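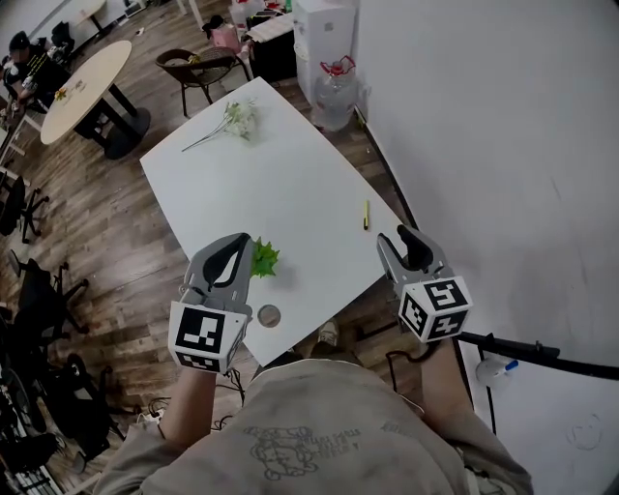
Two-Handed Table Clearing from Hand-Held Gripper Demonstrations

Project report, Robotics Practicum, Treloar College of Engineering
December 2023

Summary

We tested whether the order in which a person uses their two hands during a demonstration changes how well a two-arm robot learns the same task. Demonstrations were recorded with a pair of hand-held grippers and used to train one policy per condition. Policies trained on demonstrations with a fixed hand order did better than policies trained on demonstrations where the demonstrator chose freely. The difference was large for thin objects and small for everything else.

1. Background

Our group took over the Illa code base in March from the previous practicum group. Illa is a set of scripts for recording, cleaning and replaying two-handed motion. The earlier group had used it with one hand only, and their report listed two-handed work as the next step. They noted that their policy often stopped partway to an object when two objects were the same distance away. We thought this would get worse with a second arm, and we planned the study with that in mind.

Recording with hand-held grippers is faster than driving the robot arms by remote control. A new demonstrator needs a short practice period and can then work at close to normal speed. The cost is that the motion of the hands has to be recovered afterward. Each gripper has a cube with printed square markers under it, and the position of the gripper is computed from whichever faces the head camera can see. When no face is visible the track is lost until one comes back into view.

2. Task and objects

The task was to pick up objects lying on a white table and move them to a bin. We used light household and craft items: artificial flowers and sprigs, markers, and small flat discs. We chose these on purpose. A long artificial stem can be picked up almost anywhere along its length, a marker needs the fingers to line up with it, and a flat disc gives the fingers very little to hold.

Objects were laid out by hand before each demonstration. We did not measure the layouts. The only rule was that no object could touch another one.

3. Conditions

There were 2 conditions.

Fixed order. The left hand always picks first and the right hand waits. Once the left hand has let go over the bin, the right hand picks, and so on until the table is clear.

Free order. The demonstrator clears the table in any way that feels natural, including using both hands at once.

We recorded 18 sessions in total, split evenly between the conditions. Each session had several demonstrations with a new layout every time. All recording was done in the Darketley building, in the shared room on the ground floor, during normal hours. People came and went, and furniture was moved between sessions. We left this as it was, as the robot was going to be tested in the same room.

4. Processing

Raw recordings went through 3 steps: marker tracking, gap filling, and trimming. Gaps in the track shorter than a set limit were filled by interpolation. Demonstrations with longer gaps were thrown out. We lost more free-order recordings than fixed-order ones at this step. When both hands work close together, one gripper can block the camera's view of the cube on the other.

This left the conditions with unequal amounts of data. To keep the comparison fair we dropped fixed-order demonstrations at random until the counts matched. We trained the fixed-order policy again on the full set afterward and found no clear change.

One problem took most of a week. The finger opening for the right gripper was being read with a delay, so the fingers seemed to close after the hand had already lifted. The cause was a buffer setting in the recording script, and the fix is in the current version of Illa. Recordings made before the fix were corrected by shifting the signal. Anyone reusing our data should work from the corrected files and ignore the folder marked "old".

5. Testing

The trained policies were run on the two-arm setup at the Tustwood lab, which was brought over to Darketley for testing. Each policy was given the same layouts in the same sequence. A pick counted as a success if the object ended up in the bin without help. We stopped a run if the arms came close to touching or if neither arm moved for a long time.

6. Results

The fixed-order policy cleared the table more often. Stems and sprigs were easy for both policies. With markers the gap was clear: the free-order policy often brought both arms toward the same marker and then stopped. It had seen markers picked up with either hand from nearly the same spot, and it had no good way to choose.

Flat discs were hard for both. The fingers tended to slide over the rim. Watching the demonstrations again, we saw that people often drag a disc to the table edge before picking it up. Neither policy learned this reliably.

The free-order policy was faster when it worked, since the arms could move at the same time. We had to stop 4 runs because the arms got too close, and all of them were free-order runs.

7. Limits

The demonstrators were all members of our own group and knew what the study was for. The room was the same in training and testing, so we can't say how the policies would do somewhere else. We also did not try the fixed order with the right hand first.

8. Next steps

The next group should try a middle condition, where both hands may move at once but each keeps to its own half of the table. We expect this would keep most of the speed and remove most of the stalls. A second camera placed to the side would help with blocked cubes, though the tracking script would have to be changed to merge the two views. Setup notes and the calibration sheet are in the project folder with the corrected recordings.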